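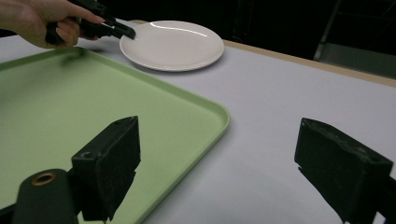
How do I stop my windscreen misting up on winter mornings?

Clean the inside of the glass first, then get the damp out of the car. Most of us reach for the blower and wait, but a film of grime on the inside gives moisture something to cling to, and a wet carpet will keep feeding it all winter long.

I got properly keen on this last December, when my old Pondard estate was so foggy I was setting off ten minutes late every day. My neighbour Yevdokiia Hutsuliak lent me her glass cloths and I have never looked back (she hasn't had them back either, sorry Yevdokiia!).

Cleaning the glass

Use two cloths, one damp and one dry. Mix a small splash of white vinegar into a jug of warm water, wring the first cloth out hard and wipe from side to side. Buff straight away with the dry one, going up and down this time – any streaks left behind will tell you which pass they came from. The bottom corners are a pain. Wrap the cloth round a plastic spatula and slide it down towards the dashboard, it's brilliant!

Skip the fabric softener when you wash the cloths. It leaves a smeary coating that you'll only notice when the sun is low and you're facing it.

Drying out the car

Lift the mats and press kitchen roll into the carpet underneath. If it comes up wet, take the mats indoors overnight and prop them over the bath. Wet umbrellas, football boots and that coat on the back seat all want to come out too. Check the door seals for leaves while you're there.

A sock filled with cat litter and tied tightly makes a lovely cheap moisture trap. Keep it on the back shelf while you're parked and put it in the boot before you drive.

When you're in a hurry

Turn on the air conditioning with the heat up, even in the cold, and point it at the screen. Make sure the recirculation button is off. Open a window a crack for the first couple of minutes. And please don't set off peering through a little porthole – wait until all the glass is clear, side windows and mirrors included.

Next time: getting dog hair out of boot carpet with a rubber glove.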